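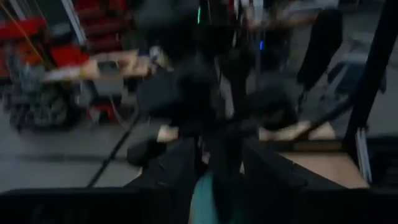

Ticket 547: gripper lets go of parts part-way through the move
Opened by: Loubna Lahlou, Unthorpe workshop
Assigned to: Mudassar Bukhari, Ziditz support
Priority: raised to high
Status: waiting for customer

Loubna Lahlou wrote:
Hello all, and sorry to be back so soon after the last one! The arm on the bench by the red cart has started dropping things. It picks up perfectly nicely, lifts, and then somewhere in the fast swing across the jaws ease open a touch and the part slides out. No alarm, no message on the pendant, and the program carries on to the place position as if it were still holding something. Yesterday evening it did it with Tarek Ait Brahim standing rather nearer than I'd like, and the part landed by his foot. He's fine, and was very gracious about it, but I've put the arm on reduced speed and asked everyone to stay behind the tape until we hear from you. The wrist camera still is at the top of the ticket. I'm afraid it's very smeary at that speed.

Mudassar Bukhari wrote:
Hello Loubna, thank you for such a clear write-up, and please do give Tarek our best. Reduced speed and the tape are exactly right, so keep both until I say otherwise. Could you tell me three things when you have a moment: the grip force in the Chraibi settings page, whether the drops happen at reduced speed as well, and whether anybody has changed the finger pads lately?

Loubna Lahlou wrote:
Force is set to 2, and I'm fairly sure it used to be higher. Pads were changed by Zineb Gaber before the holidays, same type as always. At reduced speed we ran it all morning and it didn't drop a thing, which had me hoping it had cured itself, silly me. Zineb put it back to full speed with the area clear and it let go on the second cycle.

Mudassar Bukhari wrote:
That helps a great deal. A force of 2 will hold a light part when the arm is ambling along, but not through a quick swing. My guess is the value went back to its default during the update. Would you export the log and look for the line "hold check skipped"? I'd also like somebody to follow the cable from the wrist back to the first clip, with the power off and locked, and see if it pulls tight at full reach.

Hamidreza Ghasemi wrote:
Hamidreza here, covering for Loubna this afternoon. Log attached. The line you mention is in there over and over, starting with the update on 8/28/25. I followed the cable with the power locked off and it has plenty of slack, no nicks that I could find, and the plug was well home. I haven't touched the force yet as I didn't want to muddle things for you.

Mudassar Bukhari wrote:
Perfect, thank you, and well done for leaving it alone. So there are two faults here: the force was reset, and the hold check got switched off along with it, so the arm never noticed it had lost the part. Please restore the settings file from before the update, switch "stop on lost part" back on, and run 2,000 cycles at reduced speed with the area clear. Then send me the new log before anyone goes back to full speed. I've passed the reset problem to our Irnness office for the September release.

Hamidreza Ghasemi wrote:
Settings restored and the stop is on. I tested it by easing a part out of the jaws by hand at a standstill (enable switch released, of course) and the lost part warning came up straight away when I resumed. The long run is going now, and Loubna will send the log when she's in.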